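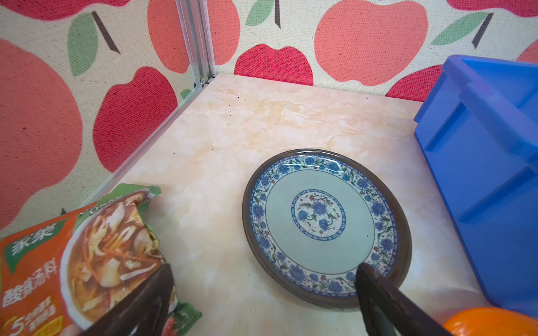
Porcelain plate with a floral border in blue, green and red.

September 10, 2020
Prepared by Nele Kramer, Windovport Household Reuse Service, for the Prekow Fund

Progress report: kerbside recovery of household goods

1. Period and scope

Reporting runs from the start of collections in March to the close of the second reporting period. It covers the kerbside collection, the sorting depot on Gerlach Street and the redistribution of goods to referred households. Repair of electrical items is funded separately and is mentioned only where it affects floor space or staff hours at the depot.

The grant agreement lists four deliverables: a booked collection service, a sorting standard, a weighing record for all incoming loads, and a referral channel for households setting up a new home. The first three are in operation. The fourth is in operation with restrictions, described in section 5.

2. Collections

A total of 2918 items were booked for collection in the period. An item is one line on the booking form, so a dining table is one item and a box of mixed kitchen goods is also one item. This differs from the method used in the application, which counted each object, and the two sets of figures should not be compared directly. We propose to keep the booking-line method for the remainder of the grant.

Collections follow 13 fixed routes. Two of these, both on the southern side of the rail line, were redrawn after the weight limit on the Naretti Road bridge was lowered. The truck now approaches from the east, adding to the driving time on those routes. No bookings were cancelled as a result, but the final pick-ups have on several occasions been moved to the following round.

Missed collections fall into three groups: goods not left out, goods left out but rained on, and goods that did not match the booking. The third group is the largest. Most of it is mattresses and particleboard furniture, neither of which we accept. The booking form has been changed so that the exclusions appear before the address field. It is too early to report whether this has reduced the number.

3. Sorting and weighing

The sorting standard was adopted in draft and revised once. It has three grades. Grade A goes straight to the shelves. Grade B needs cleaning, a missing fitting or a minor repair. Grade C goes to material recycling or, where no recycler will take it, to landfill.

Furniture grading is consistent between staff. Kitchenware grading is less so. Bastian Wendt, who supervises the depot floor, ran a check in which the same boxes were graded separately by two people. Disagreement was concentrated in cookware with worn coatings and in crockery with small chips at the foot or rim. The standard now states that any chip on an eating or drinking surface places the piece in Grade C, and that hairline cracks are treated in the same way. Pattern and matching are not grading criteria. Odd plates are accepted and are shelved by size.

The platform scale was out of service for part of the period with a faulty load cell. Loads received during that time were entered by estimate from vehicle volume and are marked as such in the record. They are excluded from the diversion figures submitted with this report. The replacement cell has been fitted and the scale recalibrated. 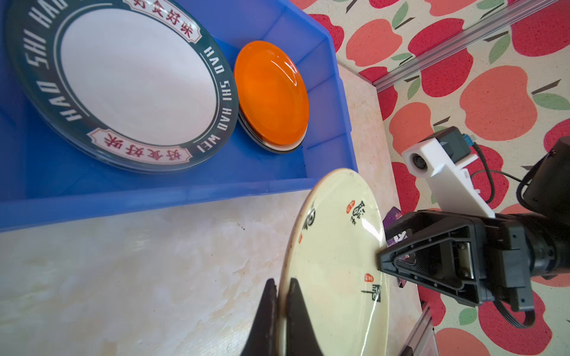 4. Storage and handling

Floor space is the main constraint on the service. Large furniture occupies most of the eastern bay and turns over slowly, while the small goods shelving empties and refills quickly. The bay was laid out on the assumption that both would move at a similar rate.

The following changes have been made:

- Wardrobes are accepted only if they can be taken apart.
- Sofas are offered to referred households before collection, where the donor agrees to wait.
- Small goods are stored in stackable tubs, with the heaviest tubs kept below waist height.
- The aisle beside the roller door is kept clear for the full length of the bay.

One manual handling injury was recorded, a strained shoulder during unloading. The worker returned to normal duties. A second tail-lift trolley was bought from the equipment line of the budget.

5. Redistribution

Of the items booked, 1109 had been placed with households by the close of the period. The remainder are in stock, awaiting repair or graded C. Referrals come from housing and settlement agencies. Self-referral, included in the agreement, has not been opened. Staff hours at the depot do not yet allow for appointments outside the agency sessions, and we would ask that this part of the deliverable be moved to the next reporting period.

Beds, fridges and washing machines are requested more often than they can be supplied. Chairs, lamps and glassware are in surplus.

6. Budget

Expenditure is within the approved total. Fuel is over its line on account of the longer southern routes. Training is under, with two sessions postponed. We request approval to move the unspent training amount to fuel. Ledger extracts and the weighing record are attached separately.

7. Next period

Work planned is the second revision of the sorting standard, a review of the southern routes, a trial of self-referral on one afternoon each week, and a quote for mezzanine shelving above the small goods area. The quote will be sent to the Fund before any commitment is made.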